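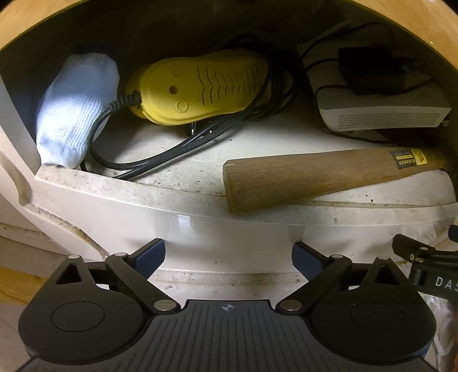 cerkdale_reader wrote:
Before the moderators pin the correction, I would ask that the original wording of the Skirside article be quoted in full. The correction says the site claimed 3,000 ballots were "thrown out" in Cerkdale. The copy I saved says they were "set aside." Those are different claims, and a correction should answer the one that was made.

Posted February 28, 2021

archive_desk wrote:
The point is noted. Two versions of the article exist. The first carried "thrown out" in the headline and "set aside" in the second paragraph. The headline was later edited with no notice to readers. Our correction addressed the headline because it was the headline that was shared, mostly without the article attached.

For the record, the Cerkdale election office lists 400 mail ballots as held for signature review after the June vote. It lists none as discarded before review. We could find no source for the larger figure in either version.

plainledger wrote:
I can suggest where the larger figure came from. The public notice for that election gives the number of replacement ballots printed for the Cerkdale precincts, and it is 3,000. A careless reader could take replacement ballots to mean ballots that replaced rejected ones. They are spare stock, ordered ahead of every election.

cerkdale_reader wrote:
If that is the explanation, it belongs in the correction. At present the text rates the story "false" and stops. Readers who have seen the number in an official notice will conclude that the reviewers did not look for it.

north_precinct wrote:
I disagree with adding it. Plainledger has offered a guess, and a sensible one, but Skirside has never named its source. A correction that supplies a motive or a mistake on behalf of the publisher goes beyond what has been established. The reviewer's duty is to state what the record shows.

plainledger wrote:
I accept that it is a guess. It could be labeled as one.

archive_desk wrote:
Under the Estance guidelines, which this board adopted for pinned corrections, a possible origin may be mentioned if it is clearly marked as unconfirmed and if a link to the document is provided. Section 5 applies. I have no objection to a sentence on those terms.

north_precinct wrote:
Section 6 also applies, and it asks that the publisher be contacted first. Has anyone written to Skirside?

archive_desk wrote:
A message was sent through the contact form on the site. The form returned an error. A second message went to the address given on the domain record and has not been answered. The site lists no editor and no postal address.

tallysheet wrote:
May I raise a separate matter. The same article has been copied on at least one other page, with the name of the county removed, so that it reads as though it concerned the whole state. People in my own county are now calling their election office about it. I would support a short note at the top of the pinned post saying that the story concerns Cerkdale only – and that the claim is wrong there too.

cerkdale_reader wrote:
Agreed. I would put that note ahead of the question of wording.

north_precinct wrote:
No objection to the note. My objection to the unconfirmed sentence stands, and I ask that it be recorded.

archive_desk wrote:
It is recorded. The revised text will quote both versions of the article, with the geographic note placed first. The sentence on replacement ballots will be held until the members who have not yet replied have had an opportunity to do so. Please post any links to further copies in this thread and do not share the article itself.

tallysheet wrote:
Thank you. I will post the link to the copied page once I have saved it.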